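Household Electricity for Renters
Session 4: Circuits, loads and extension leads
Handout, revised 2018-05-05

Please read before class. Bring last week's worksheet and a recent electric bill if you have one. If you don't get a bill because power is included in the rent, use the sample from the Trestine building at the back of the packet.

1. What a circuit is

Power comes into the apartment through a panel, usually in a hallway, closet or kitchen. Each breaker in the panel protects one circuit. A circuit is a loop of wire that feeds a group of outlets, lights or both. Some appliances, such as an electric range, have a circuit to themselves. Most outlets share.

The breaker is there to protect the wire inside the wall. It doesn't know what is plugged in. It only responds to the total current passing through it. In most American apartments the ordinary outlet circuits are rated at 15 or 20 amps, and the number is printed on the breaker handle.

2. Working out a load

The formula we use all term is:

watts = volts x amps

At 120 volts, a 15-amp circuit can carry 1,800 watts. For anything that runs three hours or more at a stretch, stay under 80 percent of that, or 1,440 watts.

Example. A slow cooker, a lamp and a laptop charger on one circuit add up to 1,031 watts. The circuit has room for a few more small items. Add a 1,500-watt space heater and the total is 2,531 watts, well over the limit. The breaker will trip, though not always right away. A mild overload can run for some minutes first, and the wire warms up during that time.

Look for the wattage on the label of the appliance. If the label gives only amps, multiply by 120.

3. Power strips

A power strip adds places to plug in. It does not add power. Everything on the strip draws through one wall outlet, and that outlet is still on the same circuit as its neighbors.

Check three places for a rating: the back of the strip, the cord tag, and the packaging if you kept it. The strip's rating may be lower than the circuit's, and the lower number is the one to follow. Never plug one strip into another. Heaters, window air conditioners, refrigerators and microwaves go straight into the wall.

Many strips have a small reset button. That is an overload breaker, and it is separate from surge protection. A strip sold as a surge protector will say so and will give a rating in joules. Surge parts wear out, and the outlets often go on working after the protection is gone.

On a counter or desk, keep the strip where you can reach the switch and away from sinks and kettles. A power strip can be placed flat or on end, as on this marble top with the pink wallpaper behind it, and the arithmetic is the same either way.

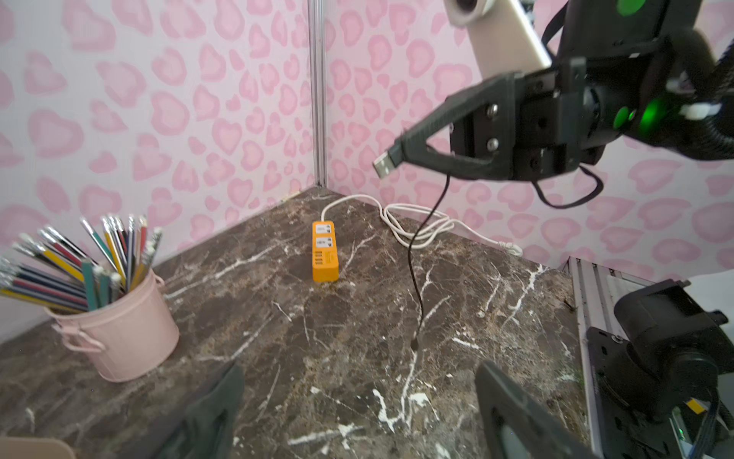
Sakda Saengthong asked whether it would be enough to add up what is switched on, given that half the things on his strip at home are only used on weekends. For a single evening, yes. For planning, add up everything that could be on at the same time, and assume that a guest or roommate will one day turn it all on. He also wanted to know if chargers count when no phone is attached. They draw very little, usually under one watt, and can be left out of the total.

4. Warning signs

Stop using an outlet or strip and tell the landlord in writing if you notice:

a plug or cover plate that is hot to the touch
brown or black marks near the slots
a buzzing or crackling sound
a burning or fishy smell
plugs that slide out under their own weight

If there is smoke, leave and call 911. Don't use water on an electrical fire.

A breaker that trips once can be reset after you unplug something. If it trips again with a normal load, leave it off. Do not swap in a larger breaker – the wire in the wall has not changed.

5. Exercise

Draw a floor plan of one room and mark each outlet. Turn off one breaker at a time and note which outlets go dead. Then list the items plugged in on each circuit, with watts, and find the total. People in the Brito building have unlabeled panels, so allow extra time – one household needed 21 trips to the panel to finish the map.

Hand in the plan and the table. The next session covers reading the meter. The full course runs again in September.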